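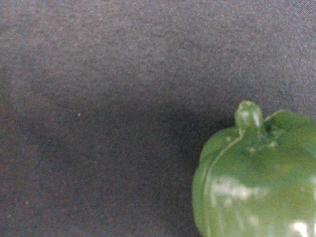 Etiquetar la fibra no es etiquetar el tejido

La normativa textil obliga a declarar la composición en porcentajes y guarda silencio sobre casi todo lo que determina la vida útil de una tela. Un 100 % poliéster puede ser un forro que se deshilacha en un año o una tapicería que aguanta quince. El dato es correcto y sirve de poco al comprador.

Faltan tres magnitudes: gramaje, resistencia a la abrasión y tendencia a la formación de bolitas. Las tres se miden con métodos asentados y cualquier laboratorio las entrega en una misma hoja. El fabricante suele tenerlas, puesto que las exige a su proveedor. Se pierden entre el almacén y la tienda.

En marzo pedí las fichas técnicas de dos tapicerías oscuras, casi indistinguibles al tacto, a dos distribuidores. Kalmont respondió con el informe completo: 432 g/m² y rotura del primer hilo por encima de los 2000 ciclos en la prueba abreviada que emplea como control de entrada. Esov contestó que la información era «de uso interno». El precio por metro era el mismo.

Ashok Solanki, técnico de acabados en Singhal, me objetó que un número aislado induce a error: los ciclos dependen de la presión aplicada, del abrasivo y del criterio de fin de ensayo. Tiene razón, y por eso la etiqueta debería citar el método junto al resultado. La misma objeción valdría contra el consumo declarado de un frigorífico, que se publica desde hace décadas.

El argumento del coste me parece más débil. El ensayo se hace por referencia de tejido y se reparte entre toda la producción. En una tirada de 3574 metros, el importe por metro es inferior al de la propia etiqueta cosida. Distinto es el caso del taller que compra restos de serie sin trazabilidad; para él admitiría una mención de «no ensayado», en el mismo cuerpo de letra que la composición.

Mientras tanto, conviene pedir la ficha por escrito antes de encargar el corte.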